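Vevier Worksheets - Frequently Asked Questions
English for learners, beginner to upper intermediate
Shares: 64 | Comments: 3

What is Vevier Worksheets?
A collection of printable and on-screen English exercises, sorted by grammar point and level. There are 3,034 sheets at the moment. Of these, 1,741 are grammar and the rest are vocabulary, reading and listening.

Do I need an account?
Students don't. They can open a sheet, fill it in and check it. Teachers need a free account to save answers or set up a class.

How do I find sheets on one topic, such as the past simple?
Use the topic list on the left of the Grammar page. Irregular verbs have their own heading, so look there too. Searching for "did" or "was" will bring up far too much.

Why was my answer marked wrong?
Usually it is a missing capital letter, an extra space or a contraction. Most sheets accept both "did not" and "didn't" - some of the older ones only accept one. If you think the key is wrong, use the Report link under the sheet and give the question number.

Can I change a sheet before I print it?
Yes, if it has the Edit button. Roughly 1,650 sheets do. The others were uploaded as finished pages and can only be printed as they are.

Is the spelling American or British?
American in everything we write ourselves. Sheets sent in by teachers keep the spelling they came with.

Does it work with Obura class lists?
Yes. Export the list from Obura as a plain file and upload it under My Classes. Plillitz lists have to be typed in by hand for now.

Can I send in my own worksheets?
Please do. Write the level and the grammar point on the first line and include an answer key. Sheets without a key are not posted. 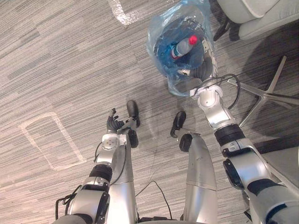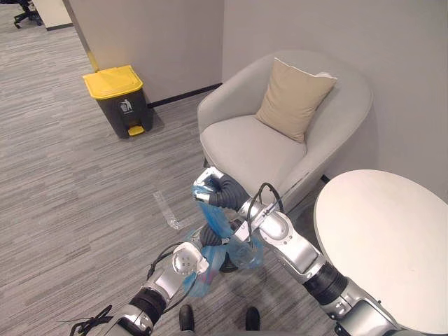
Comments (3)

Zorach: The past simple sheets are good but I would like more questions with "who" as the subject. My students always write "Who did call you?"

Guest: Same problem in my class. Sheet 64 has a few of those near the bottom.

Guest: Is there an answer key for the listening set? I can only find the one for level 2.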